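**1/** ok finally writing up the Horka to Cilville walk, people kept asking. 16 miles, did it on October 4, 2024, knees have only just forgiven me

**2/** start early. Bus from Nel gets in at 8 and there isn't another til lunchtime. Toilets by the stop were locked, go before you leave

**3/** first bit is all farm tracks. Muddy. The sign at the second stile points the wrong way, or did in September and still did this time – keep left by the water trough

**4/** long pull up to the top after that. 1,484 feet, wind like you wouldn't beleive. Ate half my sandwiches crouched behind a wall, dropped the other half

**5/** two pics while I'm here, grey ribbed fabric in the first, pale wooden cabinet with a door open in the second
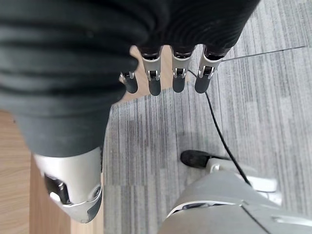
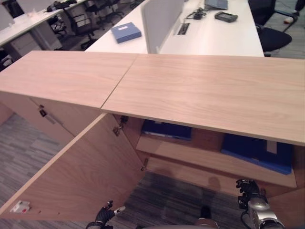 **6/** right so coming down. Path drops through the bracken to Gukel and it's steep, poles if you've got them. I hadn't. Went down one stretch on my backside

**7/** Gukel has one shop and it does a decent cheese pasty. Cash only!! had 80p on me and some fluff. A very kind woman in the queue paid and wouldn't hear a word about it

**8/** after Gukel it's the old railway line nearly all the way. Flat, bit dull, lots of dog walkers. Blackberries are over now, mostly mush. Saw a heron stood in the ditch looking furious

**9/** last two miles are on the road and there's no pavement for part of it. Wear something bright. Cars come round that bend by the chapel far too fast and the verge is all nettles

**10/** got into Cilville just before dark. Chips, sat on the harbour wall, couldn't feel my toes. Boots are still drying, stuffed with newspaper

**11/** someone asked about dogs – fine on the lead, but three of the stiles have no gap so you'll be lifting. Wouldnt fancy it with a labrador

**12/** might do it the other way round in spring, get the road bit over with first. If anyone knows wether the last bus back from Horka still runs on Sundays let me know, timetable online is from two years ago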